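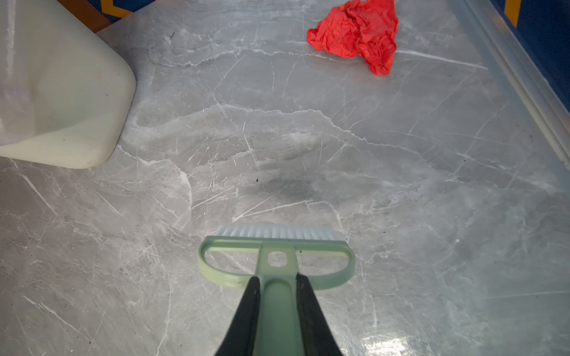

I want to ask for advice about a demonstration table for the open day of our hobby club. We meet in the community hall in Vilow and we have one small arm with a two-finger gripper. Last year we let it stack blocks, and the visitors walked past after one minute. For the next open day we want it to do a cleaning job, because every visitor understands what cleaning is. The plan is a brush in the gripper and a surface with something on it to scrub. At the moment the arm holds a light green brush with white bristles, and it has a gray smudge in front of it on a surface with a marble pattern. I like the look of this pattern very much, but my colleague says that with so many white veins the public standing behind the rope will not see the dirt at all. He may be right. I also must say that the surface is a little shiny and the light of the hall makes a white spot on it.

My doubts are these. First, is it better to change the surface for a plain one, or to make a stronger stain? Second, how long should one round take? Our time slot is 8 minutes and then the next table begins. Third, should we let the visitors put the dirt themselves? Children will like it, but I am afraid that they will put it everywhere. I have read the organizers' rules two times and they say nothing about it. Please excuse my English, I hope everything is understandable.

Posted by Ellunano, 24 July 2020

Zeman wrote:

Hello Ellunano. I have helped at such a table on three open days, so I can tell you what we learned, but your hall may be different.

Keep the surface if you like it, but try it before the day. Put the stain, walk back to the place where the rope will be, and look. Then sit down on the floor and look again, since half of your public is children and their eyes are at this height. From low down the shine is much worse than for a standing adult. In our case we turned the table by a quarter and the reflection went away from the working area. It cost nothing.

For the stain, your gray on gray is the weakest point. Even in your picture, where one is quite close, the smudge does look like dirt, but it is diffuse and has no color. I would take something with a color. We used washable paint for children in dark blue, very thin, and we put it always in the same place with a paper template. You already have a red paper on the surface and the eye goes to it immediately, so you see how strong a color works there. For this same reason I would take the paper away during the scrubbing, or everybody will ask when the robot picks it up. Or you let the robot pick it up as the second part, if your gripper can put down the brush and take it again in a reliable way. Ours could not. We gave up this idea in May, one week before the event.

About the time: 8 minutes is more than it seems. We did a round in this order:

- one person explains the task while the arm stands still
- the stain is put on
- the arm scrubs, nobody talks
- visitors may come to the rope and look at the surface
- wipe by hand, prepare the next one

The scrubbing itself should be 2 minutes at most. After this people start to look at their phones. When the arm misses the stain, say it loudly and let it try again. Our visitors enjoyed the second try more than the first one, and it gave the best conversations of the day.

Children putting the dirt: yes, but with a sponge on a stick and only inside a square which you mark with tape. One child per round. And decide before who holds the stop button, because we had two persons each thinking that the other one had it.

Wundness wrote:

just use coffee. everyone knows what a coffee stain looks like and it smells nice. tape a sheet over the shiny part if the light bothers you

Ellunano wrote:

Thank you both for the answers. Yesterday evening I tried the thing with sitting on the floor and Zeman is right, from there I saw almost only the lamp. We will turn the table. I have ordered the blue paint and I will also try coffee, but I am worried that it dries and becomes sticky under the bristles, so I will make this test at home and not with the club's brush.

One thing I did not understand: the paper template, do you leave it on the surface when the arm starts, or do you remove it each time?

Zeman wrote:

Remove it each time. If it stays, the bristles catch the border and push it in front of them. We cut 3 templates from thick card, so that there is always a dry one.

This site uses cookies to remember your login and your language. By continuing to read you accept our cookie notice.

Contact | Copyright notice | Back to top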